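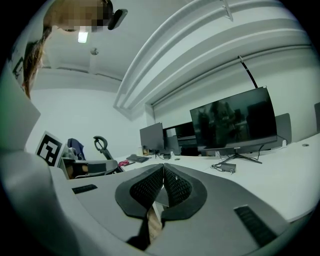
Hand-held gripper at the desks, fingers together, with a small tan object just below them.

Hand demonstrations move to the desk room
August 2022

Recording for the Seixas tabletop set has moved out of the workshop and into the desk room. Demonstrations are made with the hand-held grippers, one in each hand, and the arm at Trorkov learns from the recordings afterward. Remote control is still used for the drawer tasks, where operators want to feel the arm's own reach limits while they work. For picking up, passing and setting down small items, working by hand is faster and most people get comfortable with it in an afternoon.

The set now stands at 647 accepted demonstrations. Most of the rejected ones had the same fault: the fingers closed before they were lined up with the object, and the operator corrected with a quick twist of the wrist. A person can do that without thinking. The arm cannot follow it at the same speed, so the recording is no use for training. Please approach slowly, stop for a moment, then close.
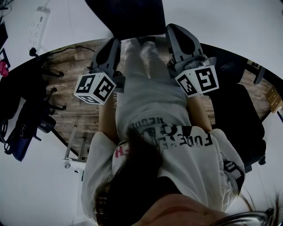 Tracking has been the other source of lost recordings. The software works out where each hand is from the printed markers, and when it loses them the path jumps and the whole take has to go. Every session should therefore begin from the rest position, seated, with the grippers held apart over the lap, finger plates pointing away from you and the white marker cubes at the base clear of your sleeves. Hold still until the Doltunico recorder shows both hands, then begin. Loose cuffs should be pushed up before you start. If a cube has been knocked or scuffed, swap the gripper and leave a note with it, even if the tracking still looks fine on the screen.

A few changes to the routine apply from this issue on. Sessions are limited to 20 minutes, followed by a break away from the desk. Each task is shown 3 times in a row before the objects are moved to new positions. Return both hands to rest between takes, including after a drop. Drops themselves should be kept and labeled as such, as the training group at Sama has asked for more of them.

Operators who have only used remote control need 2 practice sessions before their recordings count toward the set. The main thing to get used to is pace. With the remote arm the delay slows you down, and with the hand-held grippers you have to do that yourself.

The sign-up sheet is in the shared folder under Seixas, with morning and afternoon slots. Drawer tasks stay on remote control until November, when the longer finger plates are due to be tested.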